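Okuvari Pass-Through Evidence Locker, 8-Door
Property and Exhibit Storage > Temporary Lockers > Pass-Through

For police stations, watch houses and ranger offices that lodge exhibits after hours.
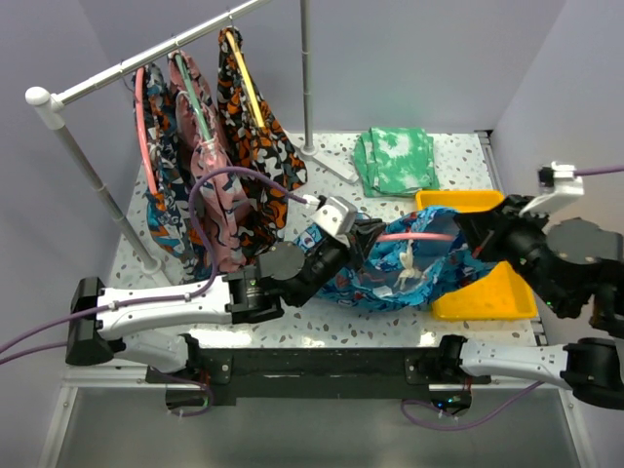 Thilini Khondokar wrote that the old single-sided lockers at her station were fine until an officer needed to lodge something at 2 am, and then the exhibit sat in a desk drawer until the property office opened. She asked whether the pass-through model could be fitted without rebuilding the wall. In most stud and single-brick walls it can. See Installation.

Overview

The Okuvari is built into the wall between a general work area and a secure property room. Officers lodge exhibits from the front. Property staff remove them from the rear. A front door that has been closed on an exhibit can't be reopened from the front, and it stays locked until the compartment has been cleared and reset from the property room side.

No key is held on the officer side. An empty compartment has an unlocked front door and a green flag in the window beside the handle. Pushing the door closed with the handle turned down engages the latch and changes the flag to red. Closing the door with the handle level does not engage the latch, so a door bumped shut during cleaning stays available.

The standard locker is fully mechanical. It needs no power, network connection or battery, and works the same way during an outage.

Compartments

The 8 compartments come in a fixed layout: small doors at the top for envelopes, phones and drug exhibits, medium doors in the middle, and 2 tall doors at the base for long items. The tall compartments take a cased rifle standing upright. They are not rated as firearm storage, and firearms should be moved to an approved safe as soon as property staff are on duty.

Each compartment is welded on all sides and has no shared cavity with the one next to it. Floors are folded up at the edges to hold minor leakage. Shelves are not adjustable.

Construction

Body: zinc-coated steel, fully welded, powder-coated inside and out
Doors: double-skin steel with concealed hinges
Front latch: mechanical slam latch, no keyway
Rear access: one full-height door with multi-point locking, or individual rear doors (specify when ordering)
Rear lock: keyed cylinder, supplied with 2 keys on a sealed ring
Colour: light grey or charcoal
Trim: front flange covers the wall cut-out on all sides

Options

Refrigerated compartment. Replaces one medium compartment with an insulated, cooled one for biological samples. Requires a power outlet on the property room side and clear space behind the unit for airflow. The temperature display faces the rear.

Nilent audit module. Logs each latch and reset with a time stamp and keeps the log in local memory. Export is by USB from the rear only. The module records door events and does not control the latch — if it fails, the locker continues to work.

Vented doors. Suitable for items that give off odour. Vents are baffled so that nothing can be pushed in or drawn out. Vented compartments should be connected to the room exhaust.

Mridha plinth. Raises the unit off the floor in areas that are hosed or mopped. Also recommended where the floor is out of level.

Installation

The unit fits a prepared rectangular opening and is fixed to the floor and to the wall on both sides. Fixing points are inside the body and can be reached only from the property room. A lintel is needed in masonry walls. Concrete panel walls should be checked by an engineer before cutting.

A dimensioned drawing is sent with every quote. Please don't cut the opening from the web drawing, as the flange size changes with the vented and refrigerated options.

Allow 2 people and a pallet jack for delivery to the room. The body ships in one piece and does not come apart for narrow doorways. Measure corridors and lift doors before ordering.

Care

Wipe powder-coated surfaces with neutral detergent. Diluted bleach may be used inside the compartments and must be rinsed off afterwards. Don't oil the front latches. The bushings are dry-running, and oil collects grit. Replacement latches are sold singly and are fitted from the rear with a hex key.

Not suitable for

Explosives, ammunition in bulk, fuel or other flammable liquids, wet clothing that needs drying, or live animals. Drying cabinets are listed separately under Vulness.

Ordering

Units are made to order. When asking for a quote, give the wall type, wall thickness, rear door style, colour and any options. Quotes are prepared by Nimal Howlader. For questions about installation in heritage buildings or demountables, ask for Iresha Siddiqui.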